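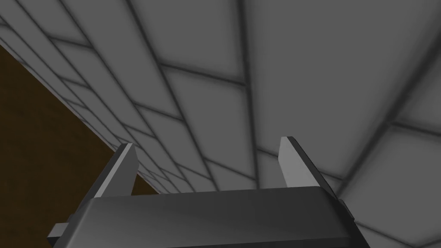
Gilell Household Water Readings

Data card and README, release 8

Summary

Gilell is a table of monthly cold-water meter readings from residential connections in the Jatport supply area. It is meant for work on demand forecasting, leak detection and tariff design at the household level. The release holds readings from 3498 connections. Of these, 2642 have an unbroken series for the whole period and are marked complete = 1. The rest have one or more missing months and are marked complete = 0.

Contents

readings.csv holds one row per connection per month
connections.csv holds one row per connection
zones.csv holds one row per pressure zone
changes.txt lists corrections by release

All files are UTF-8, comma separated, with a header row. Decimal separator is a point. Missing values are empty fields. Older releases used -1 for missing values, and scripts written for those releases need to be updated before they are run on this one.

Fields in readings.csv

conn_id: string, stable across releases
period: year and month of the reading
index_m3: meter index in cubic meters, as read
use_m3: difference from the previous index, after rollover correction
method: R for a reader visit, S for self-reported, E for estimated
flag: see Quality flags

Fields in connections.csv

conn_id: string, joins to readings.csv
zone_id: string, joins to zones.csv
dwelling: D for detached, A for attached, F for flat
meter_class: nominal size class of the meter
occupants: number declared at sign-up, often out of date
complete: 0 or 1

Do not use occupants as a denominator without checking it. The field is only updated when an account changes hands, and long-held accounts tend to overstate or understate the current number by a wide margin. Per-capita results in earlier work on this table should be read with that in mind.

Collection

Readings come from the billing export of the Jatport supply area. Reader visits follow a fixed route order, so the interval between two readings of the same meter varies by a few days from month to month. The exact day is not published. Users who need daily averages should divide by the calendar length of the month and accept the error.

Connections in the Valdebenito zone were moved to a new route in April. The first interval after the move is longer than usual and use_m3 is correspondingly high. These rows carry flag L and have not been adjusted.

Quality flags

Blank: no issue found
L: long or short interval
X: meter exchanged during the period, use_m3 summed over both meters
N: negative difference in the source, use_m3 left empty
Z: zero use for three or more periods in a row

Flag Z does not mean the dwelling is vacant. Stuck meters produce the same pattern. An X row following a run of Z rows usually points to a stuck meter.

In this release 93 connections have at least one N row. Most are transposed digits in self-reported readings. They were left as found, and index_m3 still shows the reported value.

Preparation

Street addresses, account numbers and names were removed before export. Zones with too few connections to protect privacy were merged into a neighboring zone. Estimated readings were kept. To drop them, filter on method, then recompute use_m3 from index_m3; dropping the rows alone will lose volume.

The cleaning scripts are kept in the Bronetti repository under prep/. They run in file name order and expect the raw export in prep/in/.

Known limits

Shared meters in blocks of flats are not included, so dwelling type F is underrepresented. Outdoor use is not metered separately. Wells and rainwater tanks are not recorded.

License and contact

Free for research and teaching with attribution to the Gilell maintainers. Report errors through the Bronetti issue tracker, giving conn_id and period.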